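Progress report to Visport, second period
Grilcombe demonstration work, household cleaning tasks
Prepared by Joanne Gosling for Denise Rowbotham, 21 November 2018

We now hold 3,492 demonstrations, of which 3,101 passed checking. I would not read much into that. A pass means the recording is complete and the hands stay in view. It says little about whether a robot could learn anything from it.

The floor-wiping set is the weakest. People brace with one hand and wipe with the other, and our arm at Skivenwood has no good way to copy the bracing hand.
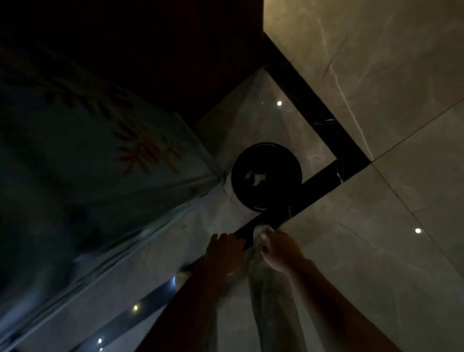
Page 4

Dark polished stone with a cloth pushed against its edge is a fair sample of the difficulty. The left hand is pressed flat on the strip, and from the head view I can't tell how much weight it takes. Nor can the model.

Remote control has done no better. Of 200 attempts, 90 were usable, and the operators complained of the delay throughout. Yaman have promised a fix by February. They promised one last time too.

I would hold back the next payment for remote work until we have seen it run.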